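Kemora runs its demonstration work out of one large room on the ground floor, and the woman who manages it has been teaching machines by hand for long enough to have opinions about mugs. We met there in September, before the morning shift began.

Her team records household tasks for Mallon, a project on kitchen and bathroom chores. She started on remote control, driving an arm from a desk with a pair of levers. "I could do it, but I was slow, and the arm learned to be slow too," she said. "You'd watch it stop before every cup, the way I stopped."

Now the operators hold the grippers themselves. A new person gets 40 practice runs before anything is kept. In the last full month the team recorded 1157 runs and threw out 207 of them.

Most of those, she said, were hesitations. "Someone reaches, changes their mind, reaches again. A person watching would forgive it. The model copies it."

She doesn't want perfect runs either. If a cup slips and the operator picks it up again cleanly, the run stays in. "It has to see a recovery somewhere. Where else is it going to get one?"

The written instructions come from Wasilewska, the firm that plans the tasks, and she cuts them down before they reach the floor. One arrived with 42 steps for rinsing a cup. "I sent it back as four lines. People know how to rinse a cup."

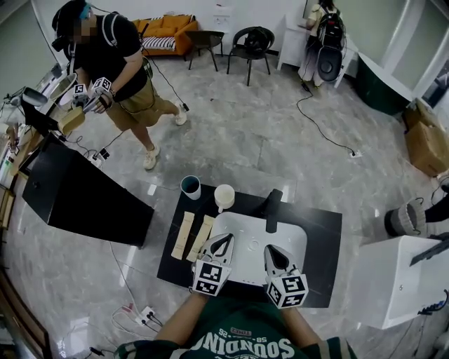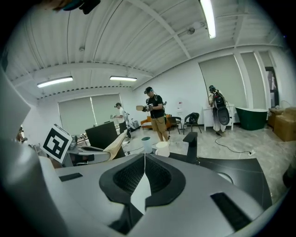 What she worries about most is sameness. An operator who finds a comfortable way to do a job will repeat it all day, and the robot ends up knowing one angle. So the objects get moved between runs, and people trade stations. Two cups on the mat behind a basin make a fair test, she said, as they can be swapped, turned or pushed farther back without changing the task. "If it only works with the cup on the left, we taught it left."

I asked if she missed the levers. She said Kurkar, the next project, will bring some of that back for jobs where a hand can't easily go. She has already asked for a better chair.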